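Home Shop Trays & Tins Cleaning Gift Cards Contact

Filed under: Kitchen > Bakeware > Trays

The Prusivier Black Baking Tray

I've been selling bits and pieces for the kitchen out of our little shop at Clurkedow for a good while now, and the question I get more than any other is "what tray do you use yourself?" Well, it's this one! I bought a Prusivier for home before I ever stocked it, burnt a lot of pumpkin onto it, scrubbed it, burnt some more, and then rang up and ordered a box of them for the shop.

It's a rectangular tray with a flat floor, raised rims and rounded corners, in a glossy black finish. The rounded corners are my favourite bit. I grew up with Mum's old square-cornered tin and you could have grown a garden in the gunk down there (sorry Mum). On the Prusivier the sponge just follows the rim round and off you go.

I roast veg on mine most nights, and on weekends it's sausage rolls, a slab of shortbread, or those cheesy scones that spread everywhere and glue themselves down. It fits my oven with a finger's width either side, but ovens are funny things, so please measure your shelf before you order. I'd much rather you sent me a message first than had to post a great big tray back.

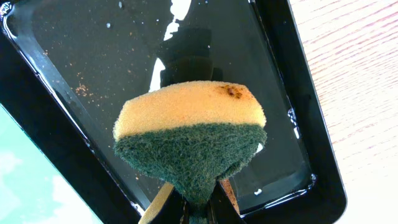
CARE & CLEANING

Any two-layer kitchen sponge will do the job, yellow foam on one side and green scourer on the other. Mine have usually got a brown mark or two on the foam by the second tray of the night and I keep going with them regardless. Start with a splash of warm water, enough to make a thin film over the whole floor of the tray, and walk away for ten minutes. Have a cuppa. Then go over it with the foam side and a drop of dishwashing liquid, and save the green side for whatever is still hanging on.

Go easy with the green side, mind. A light rub is fine and I've done it to mine plenty of times, but leaning on it with your whole weight will dull the shine sooner or later. No steel wool, please, and no oven cleaner. I don't put mine in the dishwasher either. The makers say you can, but it takes up the entire bottom rack and then where do the plates go?

If you've got proper baked-on sugar (hello, caramel slice), a spoonful of bicarb in the water and a longer soak will usually shift it. Ye-rin Cho, who helps me with the online orders, swears by leaving it overnight, and her tray does look better than mine.

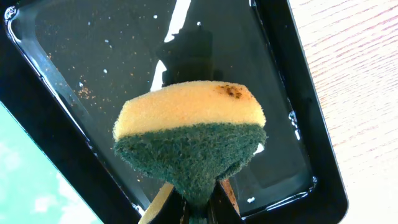

One thing I should have learnt years ago is to tip the tray out over the bin before any water goes near it. I never remember, I'm always in a hurry to get it soaking, and so I end up chasing wet crumbs. They show up like anything on a black finish, those little orange-brown ones especially, and they love to gather in a clump over near the edge where you've already wiped. Little white specks are just as bad. A second rinse under the tap gets the last of them, and then I dry it straight away with an old tea towel and slide it back in the cupboard on its side.

What else do people ask? It doesn't come with a rack. I do sell the Goltmont rack separately and it sits inside nicely, good for bacon or for cooling biscuits. The Choo lid also fits, if you're carting a slab cake to someone's place, though you'll need to keep the icing fairly low or it'll end up on the inside of the lid (ask me how I know).

We've sold over 300 of these since October, which for a shop our size is a bit mad, and I've still got a decent stack out the back. If the page says sold out, it just means I haven't carried the next box in yet, so drop me a line and I'll put one aside for you.

Item no. 3914. Sold singly. Sponge not included, but pop one in your cart while you're here, they're under Cleaning.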